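Bench notebook, Brallau room
April, after lunch

Started sorting the play food and small parts for the Vakby kit. Everything had ended up in one box over the winter, so the first job was to get it out on the marble-patterned table and decide what stays. Handling items go in the basket. Anything cracked or sticky goes in the Asadi bin for washing or scrap.

Drawer total on the old sheet was 1,663 pieces. The new sheet says 794, but that leaves out the cups and plates. Need to fix the heading before it gets copied again.

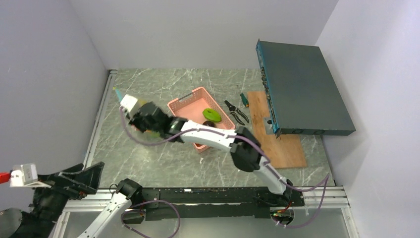 Pink basket, part filled. Green ridged piece on the right side.

The basket is a good size for this. Rounded corners, small holes in the sides, and a handle along the rim, so it can be rinsed with the pieces still in it - saves a step. The old tub had no drainage and held grit in the bottom.

To do:
- label for the basket, same type as the other 4
- move sheet 2,171 to the Misident folder
- check lids before packing

Stopped at 3:40. Table to be wiped down before the next lot.

3 comments - 4 shares
This site uses cookies. Accept | Settings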